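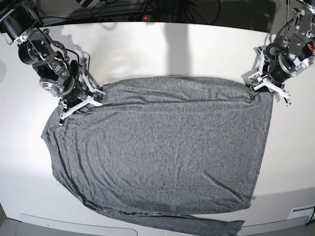
Long-sleeve shirt in heather gray, laid flat.

Apr 21, 2019

I want to write a few words about the Flilari benefit night in Plurkenwood, because I was there and the articles I read this morning speak only of the dresses.

2 comments

The money goes to Nosora, which gives a bed and legal help to young people who were put out of their homes for being gay or trans. This was written on the ticket in very small letters. My ticket cost 90 dollars and I had a seat behind a column.

The evening was good, I must say this first. The choir that opened was excellent. Flilari sang for a long time and her voice is stronger than on the records. She did the slow version of the old winter song and the woman next to me was crying into her program.

But in all these hours, the person from Nosora had two minutes on the stage. I did not measure it with a clock, it was printed in the program: "Welcome from our partner, 2 min." The jewelry sponsor had a film.

100 shares

And no young person who has lived in the shelter was invited to speak. Maybe they did not want to, I can understand that very well. It is not easy to tell your life in front of people who are eating. But I asked at the Nosora table in the lobby, and they told me that the question was never put to them.

Some people answer me already that the stars bring the money. Yes, I agree. I do not ask to cancel the stars. I ask that between two songs someone explains what a night in the shelter costs, and who pays for it in the months when there is no gala.

The Mensah theater did one thing very well. The balcony was given free to shelter staff and their guests, and from there came the loudest applause of the whole evening – also for the lighting team, which was nice.

The worst moment for me was the auction. The host made a joke about "running away from home" to sell a hotel weekend. A part of the room laughed. I looked up at the balcony and then I looked at my shoes.

Several of you ask how to give directly. Nosora takes donations on its own page, you do not need a ticket or a good jacket. They also look for people who can drive in the evening.

There will be a second night in September, same theater, other singers. I wrote to the organizers and asked for a longer speech from Nosora and a new host. No answer yet. If they write back I will put it under this post.

2 comments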